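Alirden bench notes, October, page 34

8.40am. Kitting job for Plitness. Small parts into the compartment boxes, lid shut, into the tray, next. At the moment all done by hand on the late shift and the plan is that a robot pair does it by spring. So we teach it with the hand-held grippers, and I am supposed to write down what it does to the people as well as to the cycle time. Trying to do both on one page.

Starting with the open box on the white board, both grippers in hand. Box empty for now, parts later.

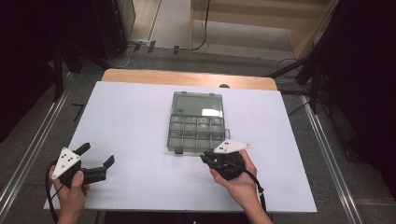
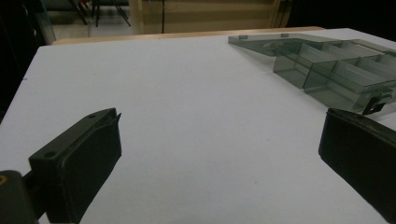
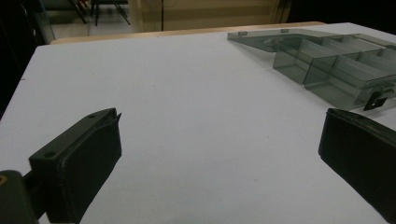 Main problem so far is me. I want to use my fingertips. Two jaws per box sounds plenty until you try the lid. By hand you hold the base with the heel of one palm, flick the latch with a thumbnail and never think about it. With grippers you have to decide every bit of it: which side holds, which side pushes, where to let go. Slow. But you do end up knowing the job properly.

Asked the late shift to show me how they do it. Three different ways of closing a lid, all quick. None of them is on the work instruction, which says "close lid" and nothing else. Need to rewrite the instruction whatever happens with the robot. Note to self - get them to write it, not me.

Worries I heard at the tea break, as near as I can get them:
- will the hours go. Told them what I know, the Mangundap order goes up next year and nobody has been told of cuts. Did not promise anything. Couldn't.
- who gets shouted at when it drops a box. Fair question, no answer. Put to Troken side.
- wrists. Two people have sore wrists from the latches and would be glad never to close another one. Hadnt expected that to be the strongest feeling in the room but it was.
- boredom. Watching a machine all night is worse than doing it. Agree. Rota idea: 60 minutes minding, then swap to goods in. Try on paper first.

Current numbers for the record. Last full week the shift packed 1118 boxes. Rejects 34, nearly all a part in the wrong compartment, few were lids. So the lid, which is what I am sweating over, is not where the errors come from. Sorting is. If the robot only did lids and trays and people kept the sorting we'd save the wrists and not lose the eyes. Raise this before anyone draws the cell layout, Troken drawing has no seat for a person in it at all.

Teaching sessions: who does them? First thought was us in the workshop because we have the kit and the time. Wrong I think. My movements are clumsy and thats what it would learn. Better if packers do it, paid as training time at their normal shift rate, and not squeezed in at the end of a night. 6 people have put their names down already which is more than I asked for. One wants to know if she can keep a copy of her own sessions. Don't see why not, but ask Plitness.

Things to sort out:
- height of the table. Fine for me, low for anyone tall, and you lean more with a gripper in each hand than you would bare handed. Blocks under the legs or a proper adjustable one
- cables drag on the forearm after a bit. Clip them at the elbow? try velcro
- agree how long a session is. I'd had enough by half ten and I am not doing it after a shift
- decide what counts as a good close. Latch click is what the packers listen for. No sound recorded at present so we loose that entirely, ask Troken if it can be added
- spare latches from stores

11.15. Stopped to write this. Carry on after lunch with parts in, smallest ones first. Sheet for names is on the door of the workshop, will move it to the canteen so that lates can see it.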